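4. What people told me about their tables

4.1 Getting through the door

I should say up front that I went into this part of the study thinking it would be about cooking. The ethics application says "domestic food practices", the information sheet I handed out says "domestic food practices", and for the first few visits in Loltdale I dutifully asked about shopping and fridges and who does the washing up. People answered politely. Then they'd put a hand flat on the kitchen table and start talking about that instead, and by the end of the first month I'd stopped steering them back.

So this section is about tables – where they came from, who sits where, and what happens to them when a household gets bigger or smaller. I visited 22 households, most of them twice, and the second visit was nearly always better than the first. On the first visit the table had been cleared for me. On the second I'd get the school notices, the half-finished jigsaw, the seedlings in yoghurt tubs and a spot about the width of a dinner plate to put my recorder down.

I kept my questions loose. I'd ask how long they'd had the table and then mostly shut up. A colleague who read an early draft asked why I hadn't used a proper interview schedule, and the answer is that I did have one, and it was boring. The transcripts from the weeks when I stuck to it are short and full of "yeah, I suppose so". I've kept them in the analysis but I don't quote from them much.

4.2 Where tables come from

Very few people in Loltdale had bought their main table new. I'd expected some of that (it isn't a wealthy town, and the nearest furniture shop is a long drive down in Brunitz), but I hadn't expected how detailed the histories would be. People who couldn't tell me what year they'd bought the car could tell me which aunt had owned the table, which shed it had sat in after she died, and which cousin thought he should have got it.

One woman in her sixties put it like this:

"It was Mum's, and before that it was in the shearers' quarters, so God knows what's been on it. My sister wanted it but she's got carpet. You can't put that on carpet, it'd go straight through. So it came to me and she's had the sideboard, and we don't talk about the sideboard."

I like this quote for lots of reasons, but mostly for the carpet. When I went back through the transcripts looking for how people explained who ended up with what, practical things of that sort came up again and again: the width of a hallway, a tight corner on the verandah, the height of a new bench. I don't doubt that these were real problems. I also think they were handy ones. If the hallway is too narrow, then no one had to be chosen over anyone else, and everybody can still come for Christmas.

Earlier writing on inheritance tends to go looking for the big sentimental objects, the rings and the clocks and the good china. Tables sit awkwardly with that. They're too big to keep in a drawer and too useful to put away, so whoever gets one has to live with it every day, and use it, and wreck it a bit. Several people told me off (kindly!) for using the word heirloom. "It's just the table," one man said, and then spoke about it for forty minutes.

4.3 Damage, and what gets fixed

I asked everybody whether they'd ever repaired their table. This was the question that worked best, and I only stumbled on it because I'd snagged my jumper on somebody's.

What I found is that households sort damage into two piles. There's damage you fix, and there's damage you show the visitor. Wobbles get fixed. Splits get fixed, or at least packed with something. Burn rings, pen marks, fork holes and the initials of children who are now grown up and living in Kamham get shown. I was walked around the underside of a table on my hands and knees by a man of 85 so I could see where his brother had carved a horse. He knew the position of it by touch and found it before I'd got my torch out.

The line between the piles isn't fixed, though, and it moves when the household does. Two couples told me nearly the same story, a few streets apart. They'd each sanded back a table when they moved in together, and in both cases one partner had later been sorry about it. In one house it had become a joke. In the other it plainly hadn't, and I changed the subject.

There's a gendered side to this that I'd be silly to skip. When I asked who did the repairs, I was usually told the husband or the dad. When I asked what the last repair had been and who had held the glue, I got a different picture – daughters, neighbours, a grandmother with a set of clamps she wouldn't lend out. I've written more on this gap between the general answer and the particular one in section 5, so I'll leave it there for now.

4.4 Starting again

Not every table had a past, of course. Ten of the households fell into what I ended up calling the starting-again group, meaning people who had set up a new home after a separation, a death, a fire or a long move. Their tables were the ones I'd guessed would be dull, and I was wrong about that as well.

A few had gone out of their way to get something with no history at all. One woman told me she'd chosen her boards herself at the timber yard on Chong Street, and that she'd wanted them pale because everything in the old house had been dark. She'd had them joined up into a top before she'd worked out what the legs would be, and for most of a winter it was a top without a table.

"People kept asking when it'd be finished. I didn't mind it. I'd go and look at it. I thought, well, that's mine, and it hasn't got a single bloody thing on it."

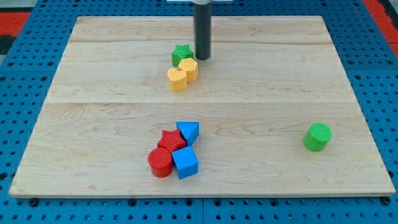

Figure 3. Light maple planks joined into a single board.

She wasn't the only one who talked about blankness as something to enjoy, at least for a while. A younger man, who'd come up from Brunitz in February with what fitted in the ute, ate off an ironing board for a few weeks and described the period with real fondness. When he did get a table he was careful with it in a way he found embarrassing. Coasters, placemats, a cloth when his mates came over. Then someone dropped a pan on it, and he said he felt sick for a day and after that he stopped bothering with the coasters.

I heard versions of the first mark from nearly everyone in this group. They could date it. They could usually name the person responsible, and it was told with more warmth than I'd have felt in their place. I'd be cautious about making too much of it – people tell stories well when somebody's come with a recorder and a packet of biscuits – but it does suggest that the sorting I described in 4.3 has to begin somewhere, and that a new table only starts being sorted once there's something to sort.

It also complicates the idea, which I held myself until quite late, that people are attached to old tables for being old. The attachment in the starting-again houses was just as strong and had far less time behind it. If I had to put my finger on the difference, it's that the older tables came with other people's stories and the newer ones made their owners do the work. A widow in the last house I visited said she still laid the cloth on hers at an angle, the way her husband had hated, and that she'd never have dared on the old one.

4.5 Seats

I'll be quick about seating, as there's a decent literature on it already and Loltdale mostly agrees with it. Everyone had a place. Everyone claimed not to have a place. When I sat down in the wrong one, and I did this on purpose a few times towards the end, there'd be a small pause and then somebody would offer me a cup of tea in a different chair.

What I hadn't seen written up is what happens to an empty seat. In most homes where someone had died or moved out, the chair stayed and filled up with things: mail, jackets, the cat. People didn't see this as keeping it free. They'd say it was handy to have somewhere to dump stuff. But when I asked whether they'd ever thought of taking it out to the shed, the answers got short. In the starting-again houses there was often one chair fewer than you'd think, and visitors were given a stool.

4.6 A few limits

All of this comes from one town, and from people who were happy to have me in the kitchen. I didn't get into any of the share houses near the meatworks, although I tried, and I suspect their tables would have told me something quite different about who owns the damage. I was also a guest everywhere I went. Guests get the good mugs and the finished stories.

The transcripts come to 2716 pages once the field notes are added in, and I've coded the lot by hand, which I wouldn't recommend. Where I've trimmed a quote I've only taken out my own interruptions and, in two cases, the dog. The next section goes back over the repair stories and looks at who was holding the glue.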